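Imprimer cette page
Envoyer par e-mail

Seconde vie : ce que deviennent les vêtements que nous ne portons plus

Rapport de projet tuteuré, deuxième année
Groupe : Noeline Hoani, Khalil Salameh, Fadi Twal
Tutrice : Stanisława Śliwiński

Quand nous avons choisi ce sujet, nous pensions rendre dix pages sur le recyclage textile et passer à autre chose. Quatre mois plus tard, nous avons encore des étiquettes de composition plein nos trousses et nous ne regardons plus une penderie de la même façon ! Notre question de départ était simple : pourquoi garde-t-on des vêtements que l'on ne met plus, et qu'est-ce qui décide à s'en séparer ?

Nous avons distribué un questionnaire dans les deux résidences étudiantes et à la bibliothèque. Il nous est revenu 68 réponses exploitables, ce qui nous a ravis. Ensuite, en mars, nous avons passé plusieurs après-midi à la friperie associative Munora, où Fouad Dabbas nous a appris à trier. Il faut toucher la matière, retourner le vêtement, vérifier les coutures d'épaule, puis les poignets et l'encolure. Il va très vite, nous beaucoup moins, mais c'est de loin la partie du projet que nous avons préférée.

Pour garder une base commune, nous avons rempli une fiche par vêtement déposé : type, matière, état, destination proposée. Nous en avons rempli 104. La maille pose le plus de difficultés, car un tricot peut sembler en bon état sur cintre et révéler des bouloches ou une manche détendue dès qu'on le met à plat.

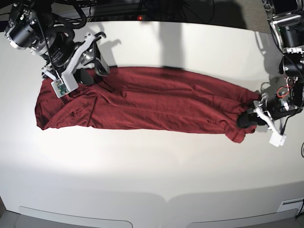
Vêtement en maille rouge foncé. Photo : Khalil Salameh

Côté questionnaire, la raison la plus citée pour garder un vêtement est sentimentale (le pull d'un grand-père, le tee-shirt d'un festival), juste devant « ça peut toujours servir ». Le prix d'achat arrive loin derrière, alors que nous avions tous les trois parié sur lui. Autre surprise : beaucoup de répondants ne savent pas quoi faire d'un vêtement abîmé et le jettent par gêne de donner quelque chose de troué. Or Munora accepte le linge usé, pourvu qu'il soit propre et sec, et en met une partie de côté pour l'atelier de couture.

C'est de là qu'est née notre action de terrain — une table de réparation dans le hall du bâtiment Fakhoury, à l'heure du déjeuner. Nous avions prévu du fil, des aiguilles, des boutons dépareillés et deux machines prêtées par l'atelier. Plus de 30 personnes se sont arrêtées, certaines pour un ourlet, d'autres simplement pour raconter l'histoire de leur manteau. Fadi a recousu des boutons pendant toute la pause et il en redemande !

Nos résultats ont des limites. L'échantillon est presque entièrement étudiant, les dépôts varient avec la météo et nos fiches des premiers jours sont moins précises que les suivantes : la case « matière » y est souvent vide quand l'étiquette avait été coupée. Il aurait fallu ajouter dès le début une rubrique « composition inconnue ».

Nous aimerions que la table de réparation revienne à l'automne, avec un bac de dépôt à côté. Le modèle de fiche et le questionnaire sont en annexe, et le groupe de l'an prochain peut les reprendre tels quels. Un immense merci à Fouad Dabbas et à toute l'équipe de Munora pour leur patience.

À lire aussi
Ferura, un jardin partagé derrière le gymnase
Cantine : peser les restes pendant un mois
Le vélo d'occasion, enquête auprès des premières années

Ce site utilise des cookies pour mesurer sa fréquentation. Accepter | Refuser | En savoir plus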